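3.2 Indoor wear and activity recording

Participants attending the high-risk foot clinic at Indusden were eligible if they had diabetic peripheral neuropathy, a healed plantar forefoot ulcer and a current prescription for custom-made footwear. Loss of protective sensation was confirmed with a monofilament at the baseline visit. People with an open wound, an active Charcot foot or a major amputation on either side were excluded, as were those who used a wheelchair inside the home. Walking aids were permitted and their use was noted in the activity diary.

Each participant kept their existing outdoor footwear and was supplied with one pair of Vulla indoor shoes. The indoor shoe had the same insole geometry as the prescribed outdoor pair, a lighter upper and a hook-and-loop closure that could be fastened with one hand. All pairs were fitted by the same pedorthist (Mahmoud Ghoneim), who checked toe clearance, heel hold and the position of the metatarsal relief with the participant standing. Where the relief sat too far forward the insole was ground back and refitted at the same visit. No further changes to the insole were allowed during the recording period unless a skin problem was reported.

Wear was recorded with a Soliman temperature logger set into the medial arch of each shoe, under the top cover. A second logger was fixed to the outside of the heel counter to give a room reference. The shoe was classed as worn when the difference between the two readings stayed above the threshold set at the baseline visit for at least 10 minutes. Shorter periods were treated as unworn, as the insole warms slowly and brief wear could not be separated from handling. Steps were recorded with an ankle-worn accelerometer, which participants removed only for bathing.

The recording period was 4 weeks. Time at home was taken from the diary, in which participants entered the time of each departure and return. Diary entries were compared with the outdoor shoe loggers, and where the two disagreed the participant was telephoned. Entries that could not be settled by telephone were left as written and flagged. The protocol was amended on 09/06/2023 to allow a family member to complete the diary on the participant's behalf, after low vision was found to be a common reason for missing entries.

Standing was handled separately from walking. Plantar tissue is loaded for long, unbroken periods during household tasks such as cooking and dishwashing, and a step count alone says little about this exposure. A standing bout was defined as an upright posture without stepping, starting when the accelerometer registered a vertical shank angle and ending at the next step or change of posture. Bouts were then labelled by room, using the diary and a simple plan of the dwelling drawn up at the home visit. Kitchens, bathrooms and laundries were grouped as wet areas for analysis.

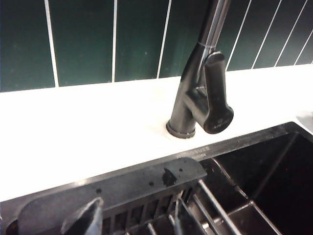
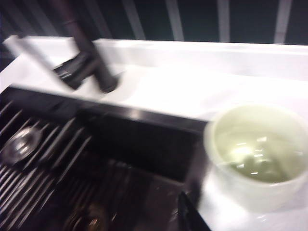 Figure 2. Kitchen benchtop and sink area, two views.

Adherence was calculated in two ways. Step-weighted adherence was the number of steps taken at home in the indoor shoe divided by all steps taken at home. Time-weighted adherence used upright time in place of steps, so that standing bouts contributed in full. The two measures were kept apart throughout and no composite score was formed. A day was included only when the accelerometer and both shoe loggers had complete data for waking hours. Excluded days were not imputed.

After cleaning, 2565 hours of at-home recording were available. Data loss came mainly from loggers displaced under the top cover, which gave a flat trace that was easy to recognise on inspection. In four participants the outdoor shoe was also worn indoors on some days, usually after returning from an appointment. Steps taken in the outdoor pair were counted as protected, given that the insole geometry was the same, but were reported on a separate line so that use of the indoor shoe could be judged alone.

Cleaned files were held in the Flurnley register, with the clinic number replaced by a study code. The assessor who classified wear periods did not have access to ulcer history or to the diary. A sample of days was classified a second time by another assessor, and differences were resolved by discussion with reference to the raw trace.

3.3 Skin checks

Participants were asked to inspect both feet each evening before bed, using a hand mirror where they could not see the sole directly. Redness, blistering, callus with discolouration and any break in the skin were to be reported by telephone on the same day. Reports were triaged by the clinic podiatrist, who arranged a visit where the description could not rule out a pre-ulcerative lesion. Participants living with a partner or carer were encouraged to have that person do the check.

Footwear was stopped on the affected side if a lesion was confirmed, and the recording ended at that point -- data collected up to the day before the report were retained. Minor abrasions away from the weight-bearing surface were dressed and recorded, and the participant continued in the study. Callus was debrided at the final visit only, unless the podiatrist considered earlier treatment necessary.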